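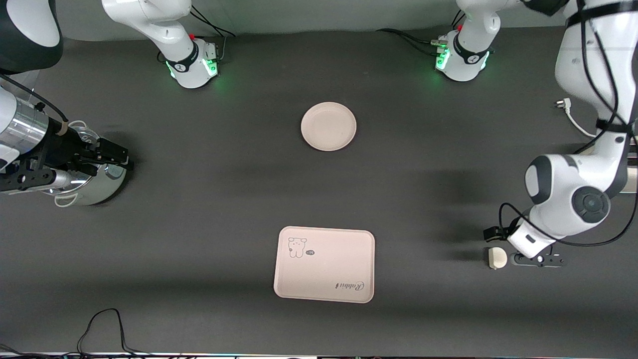 Horácio Rocha apologizes for the coffee before I have tasted it. He made it himself, he says, in the same dented pot he has used since he ran the kitchen of a small hotel, and he would no more hand that job to a machine than he would hand over his house keys. Then he laughs, pulls out a chair for me, and spends the better part of a Wednesday morning explaining how he came to earn his living teaching machines to do nearly everything else in a kitchen, or at least to try.

The company is called Orov, and it occupies the upper floor of a former shoe warehouse, over a bakery that fills the stairwell with the smell of warm bread until lunchtime. There are 11 people on the payroll. Most of them are engineers. Rocha is not, and he likes to get that out of the way early.

"I washed dishes, then I cooked, then I ran the people who washed dishes and cooked," he says. "When they hired me here I thought they wanted somebody to tell them what a kitchen needs. That was part of it. The other part was that I know what it looks like when a person is pretending to work, and it is very useful to be able to see that in a robot too."

The work on the bench these days is table setting and clearing, the sort of thing most of us did as children for pocket money or under threat. The pair of arms has to take a plate and put it on a tray, take it off again, put something on the plate, and do it all without chipping or spilling or knocking anything to the floor. I say it sounds simple. He has plainly heard this many times and is very kind about it.

"Pick up a plate from a table," he says. "Go on, think about how you do it. You don't pinch it from the top like a coin. You slide a finger under the rim, you tip it a little, the thumb comes over. Maybe you pull it to the edge of the table first if it is very flat. You did all this without deciding anything! A gripper with two straight fingers has to decide all of it, and a shallow plate gives it almost nothing to hold."

Trays are their own chapter, and one that he could have talked about until the bakery closed. A tray has a low lip, so there is even less to grab, and it is wide, so if you lift it by one side the other side droops and whatever was on it starts traveling. People use two hands without thinking. Two arms can do that too, but they have to agree with each other, and Rocha says that for his first few months at Orov they mostly did not.

"One would lift and the other would wait. Very polite, like two people at a door. And meanwhile the tray is at an angle and the bread is leaving."

The numbers, when I ask for them, he gives without any dressing up. In their last long run the arms attempted 600 transfers of a plate from the table to a tray, over several days, with the plate starting in a different spot each time. He counts a run as good only if he would have accepted it from a new hire on a first shift, meaning the plate ends up flat and inside the lip, and nothing else on the table has been dragged along with it. By that standard 60 of them failed. The engineers were delighted, and took him downstairs for cake. He ate the cake, and it was very good cake, but he told them that a waiter who dropped one plate in every ten would be gone by the weekend.

"They didn't like that so much," he says. "But then we had a better conversation about which ones failed, and that's when it gets interesting to me."

A good share of them, he explains, came late in the afternoon, when the sun gets around to the tall windows and the shadows on the table grow long and change shape as the arms move. A person looks at a shadow and knows it is a shadow. The system had learned that from the morning light, and had to be taught it all over again for four o'clock. They could have bought blinds. Rocha argued against blinds, with some heat, on the grounds that people's kitchens have windows in them.

He feels the same way about crockery. There was a time when every plate on the bench came from the same catering supplier, heavy and white, and the arms got quite good at them. So he started bringing in things from home and from the thrift store near his bus stop, a few pieces at a time, in all sorts of colors and with all sorts of decoration on them, the way they pile up in a real cupboard when there have been children in the house. Performance fell off a cliff for a while. He says this with enormous satisfaction.

"A picture printed on a tray – to you it's a picture. To the machine it might be a crumb, or a thing it ought to pick up. We had an afternoon where it kept trying to clear away a painted lemon."

I ask the question I had come to ask, which is whether any of this is ready for an ordinary home. My sister has been asking me too, ever since she saw a video of a machine from a firm called Clovau folding a towel, and she has a dishwasher that she hates emptying more than she hates paying taxes. Rocha takes a long drink of his coffee.

"No," he says. "For your sister, no. I'm sorry for her. I would like to give her a date and I can't."

He has seen the towel video, and thinks the people who made it do fine work. What he would like to see is the hour after it. Would it do the next towel, and the one that came out of the dryer inside out, and the one with a sock stuck in it? He isn't being sour about a competitor, he is careful to add, and Orov has some handsome videos of its own. But a short video of a chore and the chore itself are different animals, and he thinks families are going to be disappointed if they confuse them and spend a great deal of money.

Where he is more hopeful is in places that do the same thing over and over, with somebody close by. Orov has a trial planned for May with Sequeira, a company that runs staff canteens, in which 2 arms fixed to a counter will lay out trays for the lunch service. The trays will all be alike, the counter will be a known height, and a member of the kitchen team will be working within reach for the whole shift. If a plate goes down crooked, that person straightens it and carries on.

"So it's help," he says. "A bit slow, but it comes in every morning and it doesn't mind the boring part. I had colleagues like that and I was glad of them."

Slow how? He gets up at this and acts it out for me, which I wish I could put properly on the page. First himself at twenty-two, slapping down plates with both hands while looking over his shoulder and shouting at someone. Then the arms, with his elbows out and his face very serious, approaching an imaginary plate, stopping, thinking it over, backing up a little, approaching again. Someone at a desk behind us starts to giggle. It's a fond impression, and a long one.

The speed bothers him less than I expected. What bothers him is cleaning. Hardly anybody asks about it, he says, and in a food kitchen it's the first thing an inspector will want to know. Grippers have seams and cables and little gaps where sauce can get in and stay. A small workshop called Coleck is making them a wipe-down sleeve, and he has been through several versions of it already, armed with a jar of tomato paste and a toothbrush. The latest one is good around the fingers and poor at the wrist. He has written them a long email about the wrist.

We talk for a while about jobs, as you have to. He doesn't brush it aside. He ran a dish room for years and he knows what the work paid and what it did to people's backs, his own included, and he also knows that some of those people had no other work to go to. At Sequeira he asked for the kitchen staff to be in the planning meetings, and they were, and the first thing they told him was that he had put the counter in the wrong place. They were right, too. It blocked the way to the walk-in fridge, and he'd have screamed at anyone who did that to him in his hotel days.

"The other thing they said was, why trays? Setting trays is the nice job, you can chat while you do it. Give it the pots!" He spreads his hands. "And I had to tell them it can't do the pots. Greasy, heavy, every one a different shape, something burned on the bottom. The pots are so far away. It was a bit embarrassing. They wanted to give away the worst work and we came to offer them help with the easy work."

I tell him that sounds discouraging, and he shakes his head and tops up my cup, although I've given no sign of wanting more. When he started, he says, the arms couldn't reliably find a plate. Now they find it nearly always and argue about how to hold it, and he can live with an argument. He thinks stacking will come next, and cups after that, with cutlery a good way behind, since a pile of forks is a nightmare for anything with fewer than five fingers. He'd like to be still working when it manages a proper sink of dishes, greasy pots included.

And at home? He and his wife wash up by hand after supper, he says, she with the sponge and he with the towel, and they have never owned a dishwasher. They talk over the day. Some evenings there are only a couple of bowls and it takes them half an hour anyway.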